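Chapter 4
Chores as Engineering Problems

4.1 What counts as a chore

A dishwasher does not wash dishes the way a person does. It sprays hot water inside a closed box, and a person still scrapes, loads, unloads, and puts away. Most machines that have entered the home follow this pattern. The easy part of the work was moved into a box, and the handling at either end was left to the owner.

In this chapter, a chore means the handling. The objects are small, mixed, and not fixed in place. The order of steps is not given in advance. The result is judged by a person who may never have stated what "done" looks like. Clearing a table is a chore under this definition. Tightening the same bolt on 4000 identical housings is not, although both may be done on a shop floor.

4.2 Rate, reach, and recovery

Three quantities are used in the chapters that follow. Rate is the number of objects handled per hour. Reach is the share of objects in the work area that the machine can pick up at all. Recovery is the share of failed attempts that the machine notices and corrects without help.

Published results tend to report rate. Recovery matters more in practice. A machine that stops and waits for a person 14 times in a shift has not removed the person from the job, however fast it runs between stops.

The Govberg trials, treated in detail in Chapter 6, show the difference. Notburga Riedl's group ran the same sorting task at two sites, a parts room in Hollenstein and a furnished apartment in Sternovstead. Of 2267 attempts logged in the parts room, almost 120 needed a person to step in. The apartment runs were shorter and were scored by a different method, so the two sets of results should not be compared directly. The kinds of failure can be compared. In the parts room, most were missed grasps. In the apartment, the machine often completed a correct grasp on an object that did not need to be moved.

4.3 Small objects on and off a plate

Tabletop sorting is a common test because it is cheap to set up and hard to finish. Soft, light pieces shift when touched and may lie close enough together that one grasp disturbs two. A plate adds a rim, which limits the angles from which the fingers can approach. Loose scraps raise a further question: whether they belong to the task.

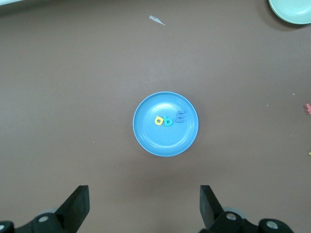 Figure 4.1 Three foam letters on a light-blue plate, seen from the wrist of the robot, with the gripper fingers open.

The letters in Figure 4.1 illustrate the spacing problem. The yellow and teal pieces nearly touch, while the third has a short gap beside it. A planner that treats all three alike will approach the close pair with too little clearance. Section 4.4 sets out the clearance calculation, using the finger dimensions of the Bratura gripper given in Appendix B.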